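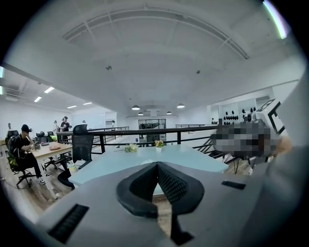 The flowers go on the tables last

Start with the plants, because everyone does. Walk into a shared office for the first time and you look at the tables, then at whatever is alive on the tables, then at the people. A small pot of something yellow buys a place more goodwill than a new coffee machine. Cheap, too.

Hernán Sotelo has been fitting out shared workrooms for long enough to be tired of the word "community." He runs Zedina, a two-person outfit that does the unglamorous end of things — tables, chairs, where the power comes up, who has to stare at whom. I caught him between jobs, on the phone, eating lunch. He talked fast. I typed fast. Some of this is in the order he said it.

First rule: long tables. Sotelo hates the single desk. "You give a person a desk, they build a fort," he says. Monitor, box, coat, another box. Put them on a long table and the fort never gets past the mug stage. He likes to mix them. Pale wood for the regulars, something painted for the people who drift in. Light blue is his favorite at the moment. It was mint two years ago and he would rather not discuss mint.

The blue ones come from Marulanda, a small shop that will cut a top to any length you can get up the stairs. His last one was $948 with delivery. The wood ones he buys secondhand and sands himself, badly, he says, then pays someone to sand them again.

Chairs. Here he gets heated. Mesh back, black, wheels, adjustable arms or no arms, don't care. He has been through the pretty chairs. Shell chairs, stools, a bench that looked great for one morning. By mid afternoon everybody was sitting on their coats. Now he orders the same Rostby task chair over and over, $201 each, and spends what's left of his taste on cushions.

Cushions are the one place he lets color run. Bright green, the brighter the better. They move around all day. Someone takes one for their back, leaves it a few seats down, somebody else takes it home for the weekend and brings it back with dog hair. He counts this as a success. A room where the cushions stay put is a room he worries about.

Then the plants. Two to a table, small, no higher than a laptop screen, so you can still see who's come in. One pale, one loud. He used to buy big leafy things in floor pots and they turned into coat stands. The little ones get watered, he thinks because they look like they need you. He pays a grower called Tarkari to swap out the sad ones each month, and tells every client to skip this if they have one person on staff who likes plants. There is usually one. Don't put it in their job description or they'll stop.

Cables he has given up on. Not entirely. There are trays under the tables and clips and floor covers, he'll show you the catalog. But a laptop moves, the charger follows, and by lunchtime there is a loop on the floor behind someone's wheel. His advice is to run power to the middle of the table and keep the spare leads in a drawer everyone can reach. After that, sweep round them.

Floors: wood if you can stand the noise of the chairs, and you can, after a week. Carpet eats crumbs and gives them back later. If there's an upper level, leave the railing clear. People stand at railings. It's where the phone calls happen, and the talks that were going to be a meeting. He once had a client line one with bookshelves, and the calls all moved to the stairs, where they blocked teh way to the bathroom.

I asked what he would do with a tight budget and one room. Two long tables, he said, different colors. Rostby chairs, used if you can find them. A couple of green cushions. His cheapest complete job this year came in at $858, nearly all of it secondhand, and the client complained only about the lamp, which was the client's own lamp.

And the flowers? Last thing, the morning you open, he says. Put them out any sooner and someone will set a toolbox on them.

He had to go, a delivery was downstairs and the elevator was out agian. Marulanda, another blue one. Longer than the last.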